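Pidwood Workshop Newsletter
Dec 15, 2021

Looking after the Abugri hand grippers: do you need the full service?

Rukasum has sent round a new care sheet for the Abugri hand grippers, and several of you have asked whether to follow it. The sheet runs to 17 steps. I tried the lot on our pair at Nelcombe and I'm not persuaded that most of them do anything.

My main quarrel is with the pads. Rukasum says to swap them after 579 grips whatever state they're in. I would like to know where that number came from, because the sheet gives no test and no word on what was being gripped. A folded cloth and a tin mug don't wear rubber at the same rate. Ours had gone well past that figure, by the log, and the ridges were still crisp under a fingernail. What had gone wrong was fluff. Cotton gets down between the ridges and sits there, and the cloth starts to slide at the top of the lift. A dry toothbrush shifts it. Follow with a wipe of plain water and leave the fingers open until the pads have dried.
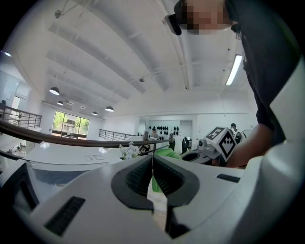 One reader wrote after the last issue to say that a fixed number is still better than leaving it to whoever is on shift, as people will always tell you the pads look fine. That's a fair point and I haven't got a good answer to it. If your crew changes a lot, pick a number and stick to it, but pick your own. Run a spare pair on the job you do most and write down when they begin to slip.

The sheet is on firmer ground with the fingers. They should meet evenly along their length, and a pair that touches at the tip first will pinch a cloth and twist it. Close them gently on a strip of paper and pull. If it comes away from one end and hangs on at the other, slacken the finger screws, close the fingers fully, and tighten again with them shut. Do the screws by hand. The sheet wants a torque driver, which Rukasum also happens to sell.

I'd do the paper test on both units before each session. It takes less time than finding the right page.
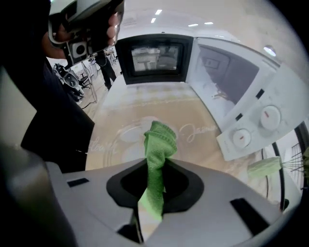

Marker cubes and lens

The cube matters more than the pads, and it gets one line on the sheet. If it is loose on its mount the tracking will wander and you'll blame everything else first. Hold the body still and try to turn the cube with finger and thumb. Any play at all means it comes off, the mount gets cleaned and it goes back on. We lost most of a morning in February to one that had worked free by 2 mm.

Greasy thumbprints on the faces are worth wiping off. I can't say the same for the matt spray in the service kit. We tried it on one cube and left the other bare, and the tracking logs looked the same to me.

Clean the lens with a lens cloth and nothing else. Check the cable too, where it leaves the body, for stiffness or a kink. 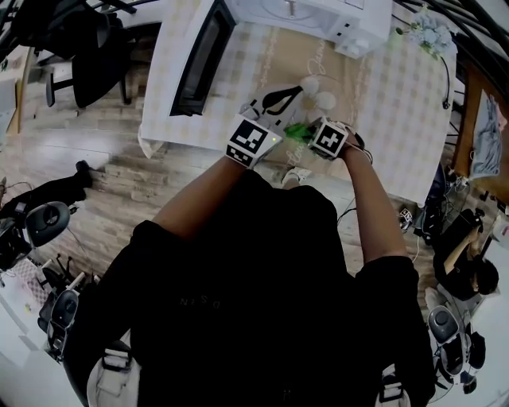 Oonagh Pellew
Bench editor, Pidwood Workshop Newsletter

A last word on the paid service. The Rukasum visit covers up to 150 checks, according to the leaflet, and the price is "on request", so I requested it. I am still waiting. A branch with a pair in use all day may find it worth having, if only for the paperwork. For the rest of us I'd buy spare pads, a toothbrush and a lens cloth, and keep a proper log.

If you have had the service done and kept notes from before and after, please send them in. I'll print them even if they prove me wrong. Copies of our own one-page sheet are in the tray by the Nelcombe bench.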